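Iris hand gripper: set-up notes
Section 7. Fitting the fingertips and first check
Last changed Feb 19, 2019

I rewrote this section after I put a set of tips on backwards myself, so go slowly the first time! You'll want the small screwdriver from the Eltow kit, a soft cloth and a clear bit of table.

1. Switch off the tool and lay it on its back. The arms should swing freely on their bushings — if one feels gritty, wipe it out before you go any further.

2. Slide each fingertip onto its arm with the flat face pointing inward. Start all the screws by hand, then snug them up a little at a time.

Caution: stop as soon as the screw head meets the plastic. I've stripped more holes than I'd like to admit by giving it one more turn.

3. Open the fingers all the way and hold the tool over the table, camera looking down. Both tips and the metal rings on the arms should show up in the camera view. 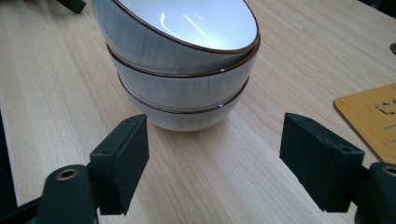
4. Now squeeze the trigger slowly, all the way, and let it out again. Do this 20 times. I listen more than I look at this point, and a click on the way back usually means a screw is touching the arm.

5. Go back to fully open and compare the two tips. They should sit level with each other and clear of the table. If one droops, loosen its screws half a turn, nudge it up and tighten again. 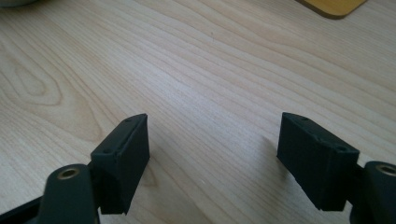
Fingers open over bare wood, tips close to level.

Note: if the log shows code 527, the camera cable has worked loose at the handle end. Push it in until it seats and restart.

6. Write the date and the cycle count on the tool's card. Here at the Drovurville shop I check the screws again every 2000 cycles, and I swap the pads when the flat faces start to look shiny.

Spare tips are in the Tsegaye drawer, left and right bagged separately.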